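3.2 Planning the purchase: simulation before hardware

The two arms considered for the Clorkard site could not be bought until the budget round in July, so the first part of the project was run entirely in simulation. The aim was to find out how much equipment the tidying task needed before any money was committed. Earlier drafts of the budget had listed each arm as one item and left out pedestals, grippers and spare parts.

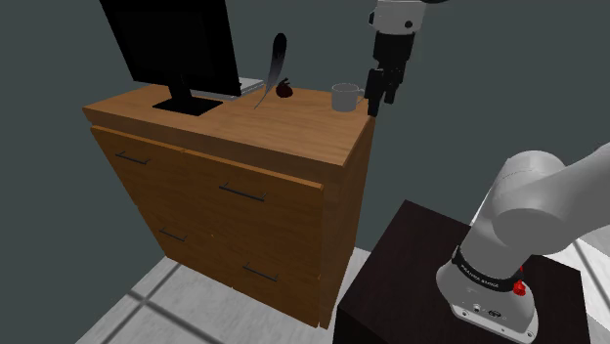 Costs were divided into the arm itself, its mounting, the gripper and the objects used for testing. The mounting was the line most often left out of the supplier quotations we received. In the simulated layout the arm sits on its own dark pedestal beside the cabinet, so a separate stand was entered in the budget for each station. Test objects were priced as a single small item, and a mug, a monitor and similar household goods were assumed to be available locally. The quotation from Trodov included fitting but not the stand; the one from Hakim included neither.

Figure 4. Simulated workspace used for planning, with the arm, two-fingered gripper and cabinet.

Running costs were treated in the same way. We allowed 296 hours of operation for each arm in the first year and set aside money for one replacement set of fingertips. Staff training was costed at 11 hours per operator. Computing was charged separately, as the simulation runs shared a machine with another project, and 1421 runs were planned for the purchasing study. Layouts with the arm beside a table and beside a cabinet were kept under the same budget heading, and no extra furniture was priced for either.
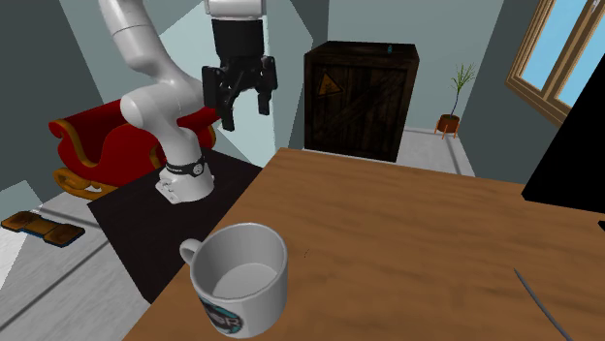

Should both arms be ordered at the same time? We recommend ordering one first and holding the money for the second until the stand and gripper have been fitted and checked on site.

Delivery terms also affected the order of spending. Dinenon asked for payment in two parts, the second due on installation, and this suited the site's accounts better than a single payment in advance. The figures in this section use prices quoted in February 2024 and exclude tax.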